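Teach it yourself, then pay by the month

The pitch from Kaimal goes like this. You hold a pair of grippers, you do the job you want done, and the software turns your afternoon's work into something a robot arm can follow. No programming, no engineer on a day rate. The starter kit comes with two handheld grippers, the cables and a licence for 29 tasks, and the firm has spent the spring telling small packing businesses that this is the moment to buy.

I went to Tallutthorpe to find out what the afternoon's work consists of.

Zane Kuusk looks after demonstrations there for Ziltisel, which resells the kit, and she is better company than the brochure. The brochure says a new task takes 80 demonstrations. Kuusk says 80 will get you a robot that can pick up the thing you showed it, in the place where you showed it. Move the thing and you had better have done 200.
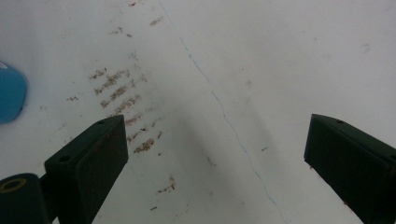
Two hundred is a lot of anything. The grippers are lighter than I feared but they are tethered, and after twenty minutes I was thinking about my wrists more than the job. You also have to unlearn being quick. A person packing a box nudges, tilts and shoves with the side of the hand, and none of that can be done with two stiff fingers. Every shortcut that makes a packer good at packing has to be left out, so the robot learns from a slower and clumsier version of you.

Kaimal's answer is that the robot can be sped up afterwards. Perhaps. When I asked for figures from a paying customer I was given a number for Clarville, where a trial began in March, and was told they would ring me back. They have not.

My other grumble is the price, or the shape of it. The kit itself is cheap enough to sign for without a meeting. The training is charged per task, the storage per month, and if you change the size of your carton that counts as a new task. Margus Tamošiūnaitė, who ran a packing line for years and now advises firms on what to buy, had read the contract before I had. "They sell you the pen and then charge you for the ink," he told me. He has steered 6 clients away from it so far.
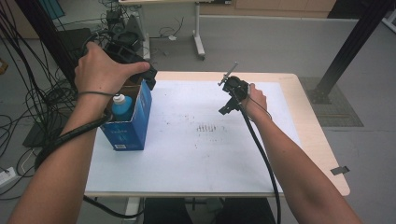 I don't think it's a con. Showing a machine what you want is a far more sensible idea than writing it all down in code, and anyone who has sat through a robot installation the old way will see the appeal. Kuusk clearly believes in it, and she was open about what it does badly – shiny things, soft things, anything that rolls.

But the kit is being sold to people with no spare hands, and spare hands are the first thing it asks for. If you have eight staff and a rush on, which of them is going to spend two days moving the same item again and again at half speed? Kaimal will do it for you, at a day rate. I checked the price list twice, and it comes to more than the kit.

If you are tempted, ask for the three-month hire and choose your dullest job, with one carton and one product. Get the retraining charges in writing before anybody plugs anything in.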